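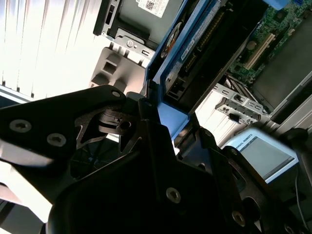 Inside of a desktop computer, case open.

I finally finished moving the walking guide over to its new home, and since several of you have written to ask why the old bookmarks were acting so strangely in November, I thought I'd sit down with a pot of tea and tell the whole story. It's a long one, so get comfortable.

For anyone new, the walking guide is my collection of routes in and near Lerico, with notes on benches, bus stops, and where to get a decent sandwich. I started it as one page. By this fall it had grown to 845 pages, a good many of which I had forgotten writing (there is an entire page about a gate). It lived on a publishing system called Hiver, which I loved dearly and which had stopped getting updates. Every few weeks something small would quit working, first the comment box, then the search, then the little arrows between one walk and the next.

So I picked Noron, mostly on the strength of its help pages, which read as though a patient aunt had written them. I gave it a test run with 10 walks and they came across beautifully, and I got very pleased with myself. Then I brought in the rest and went to make dinner.

When I came back, everything was there, but the menu was a disaster. Hiver had let me put a walk under as many headings as I liked, and over the years I had invented 70 of them. "Easy," "Fairly easy," "Flat," "Flat-ish," "Good for strollers," and so on — all lined up down the left side of the screen like a grocery receipt. On a phone you had to scroll past every last one before you reached a word about walking!

I spent most of a month on that menu. My first idea was to sort it alphabetically, and I'm a little embarrassed by how long I stuck with it. Then I asked my sister to find a short walk with a bathroom near the start, and I sat on my hands and watched. She never touched the menu. She went straight to the search box, typed "bathroom," and got the gate page.

After that I threw out nearly everything. The home page now asks you two things, how far you'd like to go and whether you're coming by bus or by car, and then it gives you a list. The old headings are still in there for the search to use, but you don't have to look at them. I also changed the look to a plain design called Kang, which has nice big letters and dark text on a cream background. I do miss my green banner. My sister does not.

As for the bookmarks, the old addresses all ended in a number and the new ones end in the name of the walk, and I didn't set up the forwarding until well after I'd switched over. That was my mistake, and I'm sorry if you landed on an error page while standing at a trailhead in the rain. They should all forward properly now. If you find one that doesn't, please send me the address you typed and I'll fix it that evening.

Still on my list are the printable maps, which come out with the last inch missing, and the photo pages, which are slow to load. I also want to put the "last walked" date back at the top of each route, where it used to be.

Comments

rivertrail_gran wrote:
So much easier on my tablet! But please don't delete the gate page, I like that gate.

Anonymous wrote:
The mill loop bookmark still gives me an error. I'll email you the address.

mapsandmuffins wrote:
For the missing inch, try setting the page margins to none in the print window. It worked for me on the canal walk, though the legend came out tiny.

Contact me | Copyright, all walks and words my own | Back to top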